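About Us

Loltasard began as a linen service for guesthouses and small hotels, and linen is still what pays the bills. We sort it, fold it, put it in baskets and send it back out the door. What has changed is how much of the dull part we hope to hand over, and who gets to decide which part that is. Here it's the people who fold!

Four of our folders now spend part of each week at the teaching table. They pick up a pair of hand-held grippers and do the job they already know, with pillows, cloths and baskets, and the recordings go into Nevix, our folding and packing project. We love this work. You find out how much your hands know when you have to do it all with black plastic fingers.
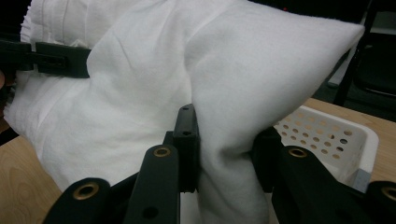 What changes for the people here

When we started on Nevix we sat down with all 64 employees and wrote out what everyone wanted to keep. Checking for stains and tears stays with people. So does talking to the guesthouses (they ring us, they like a voice they recognize, and so do we). Top of the giveaway list was lifting and filling baskets late in a shift, when shoulders are sore and there's still a cart waiting.

Teaching is paid at a higher rate than folding, and a session lasts up to 60 minutes before you swap with somebody. No one has to sign up. Several folders tried it, decided they preferred the line and went back, and that's fine with us. Others have gotten hooked and come in with ideas on the back of a delivery slip: start from the short side, put the basket farther back, try it with the cloth turned the long way.
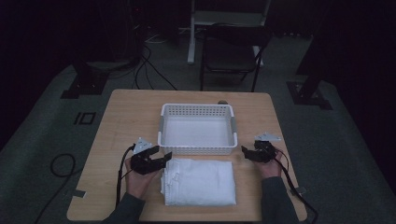 Okeke

I run the teaching table, and before that I folded on the early shift for nine years. My favorite part is the arguing. Two good folders will have two different ways to take hold of the same cloth, and both of them work, so we record both. I used to go home and not think about pillowcases until morning. Now I catch myself doing it at the kitchen counter on a Sunday, slowly, watching my own thumbs.

People ask whether we're teaching ourselves out of a job. It's a fair question and we put it to the owners before anything was recorded. Their answer is in writing and pinned up by the time clock: hours freed by Nevix go to mending, to training and to our second site at Vernura, which has been short of hands since it opened. 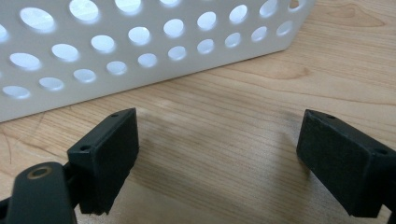 Vernura is also where we'll try the first full packing station, next to the regular line, with a folder in charge of it and able to stop it whenever they like. We can't wait to see how it copes with fitted sheets. (None of us cope that well with fitted sheets.)

If you'd like to visit, come in the morning, when the line is busy and the coffee is fresh. Ask at the front desk for the teaching table and someone will walk you back.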